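4.2 Viewpoints supplied with the kit

We turn now to the part of the Stedus package that took up most of our time, and which we suspect will matter most to the small laboratories and teaching groups that are likely to buy it. Stedus is sold as a yearly license. It comes with a simulated household, a robot to put in it, and a set of ready-made views that the buyer can switch on or off in a settings file. We worked with the release offered on Friday, July 21, 2023, and left every setting as we received it, apart from the length of each trial, which we raised to 70 seconds so that our slower operators would not feel hurried.

The view that looks out along the gripper is the one the manual recommends for beginners, and we can see why. Both fingers stay in sight when they are open, and the inner pads are shaded in two different grays, so that a newcomer soon learns to tell left from right without thinking about it. The price of this closeness is that the view tells the operator very little about the rest of the room (Figure 5).
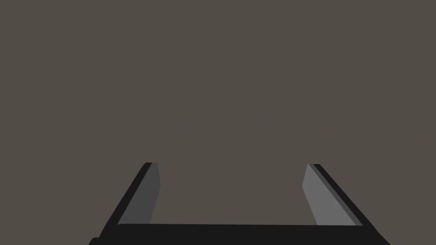
Zofia Wieczorek, reading an early draft of this section, objected that we were being too kind. In her opinion a license at this price ought to include some sense of distance in the close view, even a plain shadow under the fingers, and she would sooner give up half the furniture in the kit than go without it. She added that the Hovico package, which she had used the winter before, let her turn such a shadow on with a single line.

We take her point gladly, and have asked the vendor whether something similar is planned. In the meantime we found that most of the difficulty goes away when a second view is opened beside the first. Stedus allows this at no extra charge, although the instructions for doing so are tucked away in an appendix, and it took us the better part of an afternoon to find them. The wider view places the arm against the walls and the furniture, and an operator who has lost track of where the gripper is pointing can usually recover with one glance.
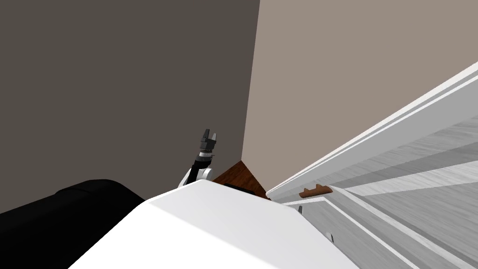
Of the 12 operators who tried both arrangements, six asked to keep the second view open for the remainder of their sessions, and we were happy to let them. The others preferred to work with one window and to move the arm back a little whenever they felt unsure. We would not want to call either habit the better one on the strength of so small a group, and we plan to return to the matter in December with the Górecki task set, which asks for longer reaches and more turning of the wrist.

A word should be said about support, as buyers will certainly ask. Our questions were answered kindly and in full, though seldom on the same day.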